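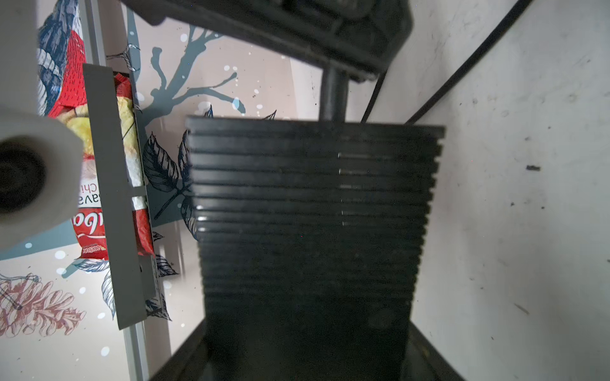

Planner and gripper software catch-up, September

Last updated: September, 4:46 pm
Notes by Parveen Biswas

I'm typing these up from my scribbles, so shout if I got you wrong. We had Chowdhury on the call for the first half, and the Kakska folks joined after the coffee break (sorry about the echo, I moved my laptop and it got better).

1. Old actions
The log viewer finally opens files over 300 MB without freezing, hooray! I still owe everyone the page on how to set up the simulator. Carried over, again.

2. Wrist camera detector
We spent most of our time on this one. The detector in Wimik does fine on plain boxes but gets muddled by anything with lots of parallel edges — it splits one object into several thin ones and the planner then picks whichever it likes best. Dark objects make it worse. I asked if we could just merge boxes that overlap, and Chowdhury said they tried that in the spring and it glued neighboring items together. We agreed to try merging by depth first and see how far that gets us. The other worry is printed stuff in the background, wall art and chip bags and so on, getting scored as things to grab. I want a mask for anything outside the work area, set in the config file and not buried in the code.

3. Control loop
We're staying at 100 Hz for now. Kakska would like to go faster, but the force filter was tuned for this rate and I really don't want to redo it this month. There was a bit of back and forth about whether the stop command should skip the queue. Yes, it should! I thought it already did, and I'll check.

4. Sallex release
Version 2 of the planner package waits until the 46 failing tests are sorted out. Most of them look like the same renamed setting. Kakska will go through them and tell us which ones are real.

Actions
Me: setup page, stop command check, first draft of the mask setting.
Chowdhury: merging by depth, on a branch please.
Kakska: failing tests.

Next call is at the same time, and I'll send the link the night before.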